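Ternville Language Technology Laboratory
Shared Notebook, Speech Group
Search this notebook Go

Entry: Tuesday, January
Recorded by: D. Pirihi
Also present: D. Tuhiwai

1. Purpose

The session was held to measure the delay between the end of a spoken sentence and the start of its translated audio, using the Jamine speech engine on the Skemaleck headset. The earlier entry on voice matching is closed, and its results are not repeated in this record.

2. Setup

The headset was run from the bench supply with the display off. Source speech was played from the Whitelaw sentence set, which holds 1796 recorded sentences in English, all cut to the same loudness. For this session 229 of them were drawn by the usual script and played in a fixed order. Output was recorded on the second channel so that both signals share one clock.

The room fan was turned off at 9:40 a.m. and remained off until the last run was complete. The target language was Spanish throughout. Colleagues who wish to repeat the work should load the settings file saved under this entry, as the default file still carries the old pause length.

3. Results

The target for delay is 300 milliseconds. Of the 229 sentences, 127 met it. The remainder were over, and most of those contained a number, a street address or a person's name. Sentences with a long pause in the middle were also slow. In these cases the engine treated the pause as the end of the sentence, began to speak, and then had to start again when the rest arrived.

D. Tuhiwai listened to the slow group a second time and marked those in which the restart could be heard. Her marks are in the shared sheet, column F. We did not agree on four of them, and they have been left blank until a third listener is available.

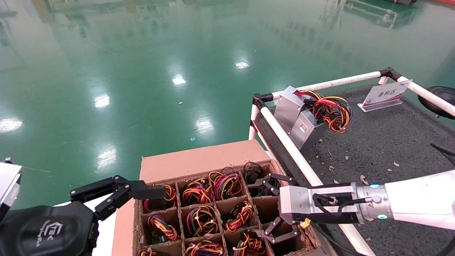

4. Changes made

The pause length was raised by one step and the first part of the set was played again. Restarts were fewer, but short sentences then began later than before. The change has been reversed in the main branch and kept in a side branch named "longpause".

The list of personal names was also reloaded. The copy on the headset was older than the copy on the server, and the update log gives no error for the missed transfer. This is to be raised with the Jamine maintainers.

5. Open items

Repeat the full run with the new name list and the original pause length. (Pirihi)

Check whether the second channel drifts during long recordings. The last few files look slightly early against the source. (Tuhiwai)

Ask for the French and German name lists in the same format as the Spanish one.

The bench is booked for the afternoon session and the headset should be left on charge.

Last updated: January, 4:15 p.m.
3 comments 2 shares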